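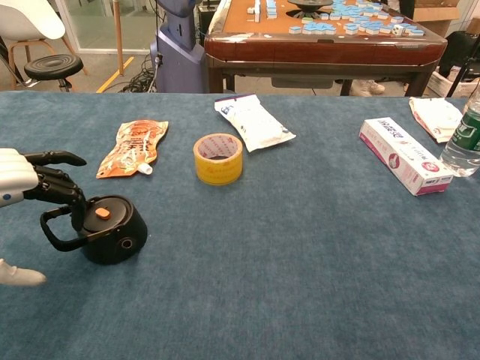 Lindell House provides shared kitchens and day rooms for residents and their guests, and the questions answered on this page are those most often put to the Residents' Office about items left in them. Each shared table is intended for general use and should be left clear when a resident leaves the room. In practice, belongings of very different kinds tend to gather on the same surface: a black kettle, a roll of yellow packing tape, a snack pouch with a screw-cap spout and a plastic water bottle may all stand on one cloth-covered table. The rules below explain which of these may remain, which will be moved, and where they may be collected.

General

Which rooms do these rules cover?

The rules cover the ground-floor day room, the Suwannarat Room, the two shared kitchens and the landing tables on each floor. They do not cover bedrooms or private studies, which are subject to the tenancy agreement.

When did the present rules come into force?

The present rules took effect on Apr 15, 2021 and replaced the earlier notice on kitchen cupboards. They are reviewed every October. Residents who wish to suggest a change should write to the Residents' Office before the end of September.

May I leave my belongings on a shared table while I am out of the room?

Short absences are permitted. Items left overnight will be treated as unattended and may be moved to the holding shelves outside the Residents' Office.

Kettles and other electrical items

May I use my own kettle in a shared room?

Yes, provided that it has been inspected and carries a current Furex inspection label. Applications for inspection are made on the form available from the Residents' Office. There is no charge for the first item.

Where should a kettle be kept when it is not in use?

Kettles should be emptied, allowed to cool and returned to the kitchen counter or to the resident's own room. They should not be filled, heated or left to cool on a table with a fabric covering. Steam and spilt water mark the cloth, and the covering takes several days to dry once it has been soaked through.

What happens to a kettle that has no inspection label?

It will be taken to the holding shelves and a notice will be placed in the room. The owner may collect it at any time during office hours, but it may not be used in a shared room until it has been inspected.

Food and drink

May I leave snacks and drinks on the table for others to share?

Sealed food in its original packet may be left in the sharing basket in either kitchen. Food should not be left on the day room tables. Opened pouches, including those with a cap that can be screwed back on, are treated as opened food and will be thrown away at the evening clearance.

How long are bottled drinks kept?

Unopened bottles with a resident's name on them are kept for 7 days. Bottles without a name, and all opened bottles, are emptied and recycled on the day they are found.

How should empty packets be disposed of?

Paper and card should be flattened and placed in the blue bin. Plastic bottles should be emptied and placed in the green bin with their caps on. Foil pouches and mixed plastic packets cannot be recycled through the Wemow collection service at this address and must go into general waste.

Toiletries and personal items

Toiletries are sometimes left in the day room. What is done with them?

Unopened toiletries in a box or wrapper are placed on the holding shelves. Opened toiletries are discarded for reasons of hygiene. Residents are asked to unpack their shopping in their own rooms, as small boxes and paper packages are easily left behind or collected by the wrong person.

What if I cannot read the label on an item that I have found?

Please leave the item in its packet and hand it in. Staff will not open or taste any product in order to identify it, and residents should not do so either. Medicines, or anything that may be a medicine, should be handed directly to a member of staff.

Packing and parcels

May I pack parcels on the shared tables?

Yes. The large table in the Suwannarat Room may be booked for packing for up to 3 hours at a time. Bookings are entered in the folder beside the door. A cutting mat must be used with any knife or blade, and tape must not be stuck to the table covering, even for a short time.

Does Lindell House supply tape and boxes?

A small stock of used boxes is kept in the cupboard beneath the stairs and may be taken without charge. Tape is not supplied. Residents who bring their own are advised to write their room number on the inside of the cardboard core, where it will remain legible until the roll is finished.

Is there a limit on the size of parcel that may be left for collection?

Parcels awaiting a courier may be left on the hall bench if no side is longer than 100 cm. Larger parcels must be kept in the resident's own room until the courier arrives.

Collection and charges

How do I recover an item that has been moved?

Please call at the Residents' Office with a description of the item and the name of the room in which it was left. Items other than food are held for one month. After that time they are given to charity or, where this is not possible, disposed of.

Is any charge made?

No charge is made for the return of belongings. A charge may be made for the cleaning or replacement of a table covering where damage has been caused by heat, liquid, adhesive or a blade. The resident will be told of the amount in writing and may ask for it to be reviewed.

Whom should I contact if my question is not answered here?

Questions may be left in the box outside the Residents' Office or raised at the desk during office hours. A written reply will be sent to the resident's pigeonhole.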